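Keeping a Shared Work Table in Order
Project report, course in Workplace Organization
Joonas Saarinen

1. Background

Our laboratory has one white table which is used by many people. It belongs to no group, so the things on it change owner during the week, and in the evening it is difficult to say what is still needed and what was only forgotten. In the autumn course we were asked to choose one small place in the building and to improve it without buying furniture. I chose this table.

The project had a budget of 300 crowns for boxes, labels and tape. I spent less than half, mainly on labels from the Doležal stationery shop across the street. The work was done together with Bredell, the name of our study group, and all members used the table also for their own courses.

2. Starting situation

Before changing anything I asked 10 users of the laboratory what disturbs them at the table. Most of them answered that they lose time with cables. Test leads with clips are taken from the drawer, used for a short measurement and left on the tabletop, where they become mixed. The second complaint was small parts in plastic bags. A bag has no name on it, therefore people are afraid to throw it away, and it stays at the edge of the table for weeks.

The third complaint was about space. The Universal Robots teach pendant has its place on the table together with the panel next to it, and both are covered with clear plastic. The cover is good against dust and fingerprints, and I did not want to remove it. But the pendant takes the part of the table that is nearest to the chair, and people who want to write must put their notebook somewhere else.

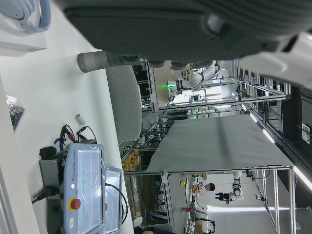 3. Method

I divided the things on the table in groups by a simple question: who will look for this tomorrow? The groups were called Fixed, Today, and Later. Fixed means equipment that stays on the table, for example the pendant and its power cords. Today means things in use in the present work session. Later means everything else that has an owner, and it goes into a box on the shelf with the name and the month on the label.

The name Later was first a joke in our group, but the users understood it immediately, so I kept it. For the list of owners we used Clusine, a shared sheet which one of the group members made for an earlier course. Each row has a thing, a person and a box.

The rules for the table were written on one page:
A bag of parts gets a label before it is put down.
Leads with clips are separated and hung up at the end of the session.
Power cords go to the back, and nothing is placed on top of them.
The emergency stop must stay free to reach — also when the table is full.

The last rule was added by our teacher, and I agree that it should have been the first.
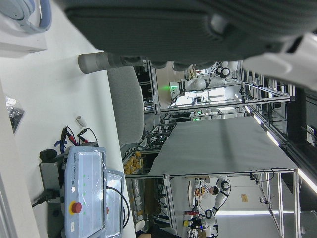
Vol. 2, No. 2

4. Results and discussion

After the trial period I asked the same users again. The bags were the easiest part. When a label and a pen are close, people write the name, and most of the bags went to the Later box on the same day. With the cables I was less successful. Red and black leads are needed many times in one afternoon, and to hang them each time feels like extra work. I think now that the hook was too far from the table, and a hook under the tabletop would be used more.

For the writing space I have only a partial solution. We discussed a small stand for the pendant, but this would be against the condition of not buying furniture. One user has started to turn the chair and write on the next table, and two others copied this.

I also learned that the shared sheet must be very short. The first version of Clusine had a column for the purpose of each thing, and it was almost always left empty. When I deleted the column, more rows were filled.

5. Further work

The labels in the Later box should be checked each month. On Thursday the group will decide who continues with the sheet after the course, and I will move the hook before that.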